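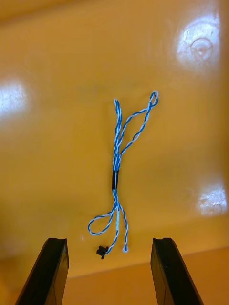 2 min read

Bijan Tabrizi has repaired hearing aids, radios and the occasional doorbell in Liklow for 12 years. He learned the trade from his aunt, Mitra Nouri, who still does the books.

"She made me sort screws for a whole summer," he says. "I was paid in lunch."

Most of the work now comes by mail. A customer in Lavine sends old kitchen radios, 5 at a time, and wants them to sound the way they did when he was a boy.

"I can fix the hum. I can't fix the stations."

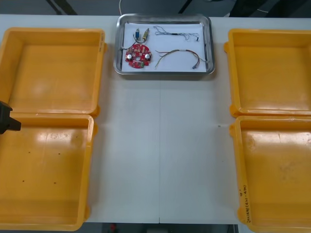

Orange bins and a steel tray on a white table.

Tabrizi raised his prices in June for the first time. He lost two regular customers and one of them came back. Rent is the bigger worry. The landlord wants a longer lease, and he has not signed it.
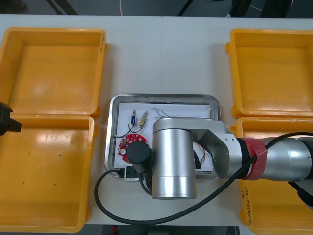 He would like to take on an apprentice before he decides. Doğukan Yurt, a neighbor's son, has asked twice.

"He's patient with small parts," Tabrizi says. "He's bad on the phone, but so was I. Mitra says to give him the screws and see if he comes back after lunch."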